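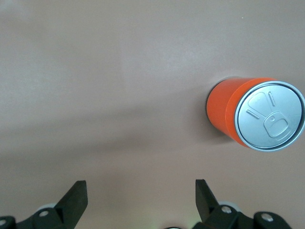 Teaching by demonstration

Teaching by demonstration is a way of giving a robot a new task by having a person perform it through the robot's own body. The person either takes hold of the arm and moves it along (hand guiding) or steers it from a short distance with a second set of controls (remote control, also called teleoperation). The robot records its joint positions, the opening of its gripper and the view from its cameras, and these recordings are later used to train a program that can attempt the task by itself.

Hand guiding

Hand guiding is the older of the two methods and, for many people, still the friendlier one. The motors are set to give way under light pressure, and the teacher walks the arm through the job much as one might guide a child's hand around the letters of the alphabet. It asks for very little equipment, and a newcomer can usually record something usable before lunch. Its great drawback is that the teacher's own hands and sleeves tend to wander into the camera's view, and a program trained on such recordings may come to expect them there.

Remote control

In remote control the teacher works a separate device, often a smaller copy of the arm known as a leader, and the working arm (the follower) copies each movement as it comes. The Lengyel leader is a well-liked design of this sort, with a trigger under the forefinger that opens and closes the follower's fingers. Teachers who are new to it nearly always squeeze too early, and a patient afternoon of practice does them a world of good.

The wrist camera

A camera carried near the gripper sees the fingers and whatever lies just ahead of them, even when the rest of the arm would block the view from across the room. With a drink can on the tabletop, such as an orange one with its silver lid and pull tab in plain sight, the wrist view can show how far the open fingers still have to travel and to which side of them the can sits. Cans are a favorite early exercise, as they reward a careful approach and tip away from a clumsy one.

Collecting demonstrations

Practice varies a good deal from one workshop to the next. The Gustow course asks each learner for 100 demonstrations of a single pick, with the object turned or shifted a little every time, and sets 12 of them aside for checking. The Kutov collection, gathered at Bultulon, holds 308 demonstrations of tabletop tasks, among them a fair number in which the teacher misses, backs off and tries again. Recoveries of this kind were once thrown out as mistakes, but many teachers now keep them, and gladly, for they show the robot a way back when its own attempt goes astray.

See also

Leader and follower arms
Imitation learning
Grasp planning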